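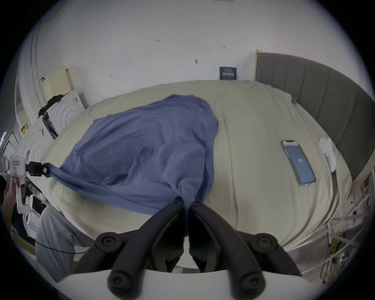 Section 4. Recording your first cloth task

By now you should have both Gwynne grippers charged, paired and calibrated (that was Section 3, and if you skipped the calibration, please go back, I'll wait). In this section we're going to record a set of folding demonstrations and get them into Gurkulley in a shape the trainer will accept. I use a T-shirt on a bed for my own first set every time I move to a new room, and I'd suggest you do the same before you try towels or, heaven help you, fitted sheets.

What you need

Two hand-held grippers, left and right
The recorder pack with its cable
A phone with the Grestura app, signed in
One plain T-shirt, a different color from whatever it's going to lie on
A bed or a big table you can reach across without kneeling on it

About that color thing. A blue shirt on a cream sheet is lovely. A white shirt on a white sheet will record just fine and then train terribly, and you won't find out until the next morning. I lost a whole Friday that way.

4.1 Getting the room ready

1. Pull the sheet reasonably flat. You don't have to iron it! A few long wrinkles are good for the model, which has to learn that a wrinkle in the sheet isn't the edge of a shirt.

2. Turn on the lights you plan to use and leave them alone for the whole session. Close the curtains if the sun is going in and out.

3. Leave the furniture and the usual clutter where they are. People love to strip the room bare for recording, and then the robot meets a phone or a pair of glasses on the bed and has no idea what to make of it. What I do clear away is other cloth within reach of the grippers.

4. Route the cable over your leg or behind your hip, never across the shirt. Give it enough slack that you can reach the far corner with your arm straight.

CAUTION: Check where your feet are going before you start. You'll be looking at the cloth, and a coil of cable on the floor is very good at finding ankles.

4.2 Starting a session

1. Open Grestura on the phone and tap New Session.

2. Pick "Two hands, soft item" from the task list. If you only see "Two hands, rigid item," your app is behind; update it and come back.

3. Type a task name. Keep it short and boring: "fold tshirt bed" is perfect. The name becomes the instruction the robot is trained on, so "attempt 3 ugh" is going to haunt you.

4. Hold both grippers out over the bed with the fingers open and squeeze both triggers together, twice. You'll get a chirp from each one. If only one chirps, see 4.6.

5. Set the phone down. It can stay on the bed as long as it's away from the cloth, or put it in your pocket.

4.3 Recording a demonstration

Each demonstration is one complete try at the job, from a messy shirt to a finished fold. In order:

1. Drop the shirt on the bed from about waist height. Let it land how it lands. Don't tidy it.

2. Squeeze and hold the right trigger until you hear the long tone. You're recording.

3. Bring both grippers in low, with the fingertips slightly open, and pinch one corner with each. Take a small bite. If you grab a big fistful, the robot will too, and its fistfuls don't let go nicely.

4. Pull the two corners apart slowly until the cloth between them goes snug. Stop there. You're looking for a taut edge, and anything past that drags the whole shirt toward you.

5. Lay the edge down, open both grippers fully, and lift straight up before you move sideways. I know it feels fussy. Sliding out sideways takes the corner with you about one time in three, at least when I do it.

6. Work around the shirt until it's spread, then fold the sleeves in and fold the bottom up to the collar.

7. Lift both grippers clear of the fold and hold still while you count to two in your head.

8. Hold the right trigger again until you hear the short double tone. That one's saved.

9. Pick up the shirt, shake it out, and go back to step 1.

NOTE: Go slower than you would with your bare hands, but keep moving. Long pauses in mid-air get learned as part of the task, and you'll end up with a robot that seems to be having second thoughts.

NOTE: If you fumble a corner, just regrab it and carry on. A recovery is useful, and I leave mine in on purpose. What you should throw out is a demonstration where you put a gripper down, used your fingers, or stopped to answer the door. To throw one out, squeeze the left trigger three times within five seconds of the double tone.

4.4 How many is enough

For one shirt in one room, 60 good ones will get you a robot that usually manages the spread and sometimes the fold. At 100 the fold gets dependable. I have 1087 in my own shirt set, spread over several beds and a lot of old laundry, and I'd say the variety did more for me than the pile did. So swap the shirt now and then, and work from the other side of the bed for a while.

Take a break when your trigger fingers get sore. Sloppy pinches are the first thing to show up when you're tired.

4.5 Sending it to Gurkulley

1. In Grestura, tap End Session and wait for the green bar to fill.

2. Plug the recorder pack into your computer and open Gurkulley. The session shows up under Incoming.

3. Play back the first, the last and a handful from the middle. Make sure you can see both sets of fingertips when they close.

4. Click Accept. Leave the pack plugged in until the light goes out.

CAUTION: Don't unplug the pack while the light is blinking. Gurkulley can rescue a half-copied session, but it takes nearly an hour and it grumbles the entire time.

4.6 When something's off

Only one gripper chirps. Check that the cable is pushed all the way in, then repeat the double squeeze. Still nothing? Charge the quiet one.

Fingers close but the cloth slips. Wipe the tips with a damp cloth and let them dry. Then look at the round screw caps on the fingers and snug up any that turn freely, by hand only.

Playback shows the two hands drifting apart. The calibration has slipped. Redo Section 3 and re-record that session.

Anything else, write to the Wukovcombe help desk and attach the session log. Section 5 covers loading the trained task onto the arms.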